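3.2 Setting up and looking after the hand-held pair

All recordings at the Hanemari site were made with one pair of hand-held grippers, which we call the Shen pair in this paper. The two grippers have the same linkage, with two fingers on each, and blue textured pads are fixed at the fingertips. The pair was assembled in our workshop at Wadel and brought to the site in one case, together with spare pads, spare pins and the adhesive.

The pads are the part that wears first. When a pad becomes smooth, the operator begins to close the fingers harder, and a glazed rim can then slide out of the grasp. For this reason we checked the pads before every session. The check was done by hand, with a dry cloth and a small steel rule. A pad was replaced if its texture could no longer be felt with the thumb, or if one corner had lifted from the finger. In the whole period we made 524 recordings and replaced pads on 113 occasions, so that replacement became a normal part of the work and was no longer treated as a repair.

The pins of the linkage needed more patience. After long use the fingers did not close evenly, and one pad arrived at the object before the other. We first thought that the fingers were bent, but in both grippers the cause was play at the pins. The worn pins were exchanged, and a thin layer of grease was put on the new ones. After this, the fingers were opened and closed 170 times by hand before the gripper was used again. We did not change the lens during this work, and the calibration file of January 5, 2018 remained valid until the end of February.

The last step of the set-up is done at the table. The operator holds the grippers over the tableware with the fingers open, and checks from the camera view that both pads of the nearer gripper can be seen. If one pad is missing from the view, the camera mount is loosened and turned a little. Bright reflections on the plates are accepted at this step, as they are also present during the recordings. 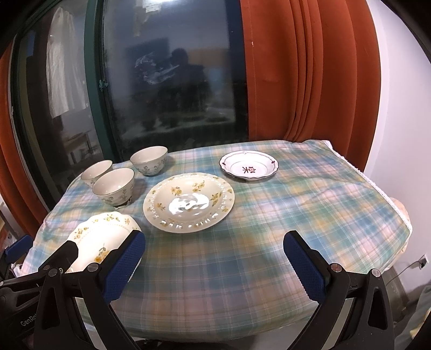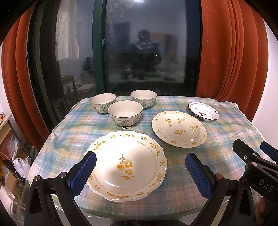

Figure 2. Camera views over the laid table, with the fingers of the nearer gripper open and its two blue pads in view.

Husteck, who read an early version of this section, objected that a thumb is a poor instrument and that two people will not agree on when a pad is smooth. Husteck would prefer a pull test with a fixed weight, repeated at the start of each session, and a written limit below which the pad must be changed. We agree that this would be easier to repeat in another laboratory. The pull test was not available to us at Hanemari, and the results in Section 4 should be read with the thumb check in mind.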